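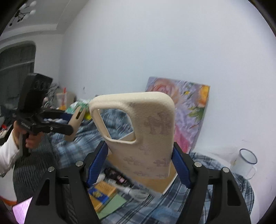
Why does the label printer spit out a blank label after every fourth one?
The printer has lost track of where one label ends and the next begins. Run the gap calibration, then check that the page height in the courier plug-in matches the roll to the millimetre.

Ticket 147 – Blank labels, creeping print, general insolence
Opened by: Aurelia Rusu, Belmonte
Handled by: Ravindra Awasthi, Tostora shop support
Opened: Tuesday, March 7, 2023
Status: Closed, with reservations

Aurelia, 08.52
Morning. We sell through Tostora, send through the Zonuvix courier plug-in, and print on a Grenari desktop label printer. Until last week these three got on. Now the address starts a little lower on each label, and by the fourth the postcode has slid off the bottom. Then I get a blank, as if the printer needed a moment to collect itself, and the whole thing begins again.

I have turned it off and on. I have turned it off and left it off while I had toast.

Ravindra, 09.20
Thanks for doing the toast step, it saves us a message. Could you tell me:
which size of label is on the roll
whether you changed the roll, the computer or anything in the plug-in last week
whether a test label printed from the button on the printer itself comes out straight

Aurelia, 09.41
Same size as always, it says so on the box. New roll on Thursday, from the same seller as the old one. Nothing changed on the computer apart from an update that arrived at lunchtime and asked whether now was a good time. It wasn't, and it went ahead.

Test label from the button: perfectly straight. Smug, even.

Ravindra, 09.55
So the printer can find the edge of a label when left to itself, and something upstream is telling it otherwise. Please do these in order and say what happens after each:

1. Cancel everything waiting in the print queue.
2. Hold the feed button until the light blinks twice, then let go. It will run out a few labels while it measures the gap.
3. Print one order from Tostora. Only one, please.

Aurelia, 10.14
Queue cancelled. There were 31 jobs in it, several of them for parcels that left last August. I don't know what they were waiting for.

Step 2 done. It ran out a few blanks, as promised.

Step 3: one order, fine. I then printed five more, against instructions, and the postcode fell off the fourth.

Ravindra, 10.22
I'd have done the same. The drift adds up from one label to the next, which points to the page height. In Tostora go to Settings, Shipping, Zonuvix, Print. What does it say under Paper?

Aurelia, 10.30
"Custom". I have never chosen Custom in my life. The height box is 4 mm more than the label.

Ravindra, 10.37
There's the culprit, or one of them. Put in the height printed on the box, press Save at the bottom of the page (the Save at the top only saves the top half of the page, and yes, we have been told), and then open the printer's own settings on your computer and check the size there too. The update may have put that back to its factory idea of a label.

Aurelia, 11.05
It had. Factory idea of a label is apparently something you'd stick on a filing cabinet. Changed both. Pressed both Saves, out of spite.

Printed 10 in a row. All straight, no blanks. I am not going to say it's fixed because it can hear me.

Aurelia, 13.48
It heard me. No drift this time, but the barcodes are pale down the left-hand side and the courier's app won't read them. Driver's due at four and I've got a table full of orders.
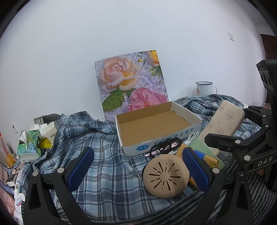

Can a label be reprinted without paying for the postage again?
Reprints are free as long as you start from the Shipments page and pick the existing label. Going back into the order and pressing Create Label buys a fresh one, and the refund for the old one has to be asked for separately.

Ravindra, 13.56
Putting the reprint note in here as well, given how many people find out from their card statement.

Pale on one side is usually dust on the print head, or the lid shut on one catch only. Switch off, open up, wipe the head from the middle outwards with a cleaning pen or a lint-free cloth and a drop of isopropyl alcohol. Let it dry before you switch on. Press the lid down on both sides until you hear two clicks. If it's still faint, lift the darkness by one notch in the printer settings. One. At full darkness the bars spread into each other and the scanner gives up for the opposite reason.

Aurelia, 14.20
One click. It had been shut with one click. I cleaned the head anyway because I'd already found the cloth and wanted it to have been for something.

Barcodes now black from end to end. Reprinted from Shipments, no charge, app reads them.

Ravindra, 14.26
Very pleased. Would you leave it running as it is and let me know after the driver's been? I'll keep the ticket open until then.

Aurelia, 16.19
Driver came and scanned the lot. He said the labels looked nice, and I've had worse reviews.

One thing for your list: the Custom setting came back while I was looking at the page. I watched it do it. I changed tabs to check an order, came back, and there it was. Saved again and it has stayed put so far.

Ravindra, 16.33
Passed to the people who look after the plug-in, with your wording left in. If it returns, reply to this message and the ticket reopens by itself. Closing for now.

Aurelia, 16.35
Which of the two Saves closes it?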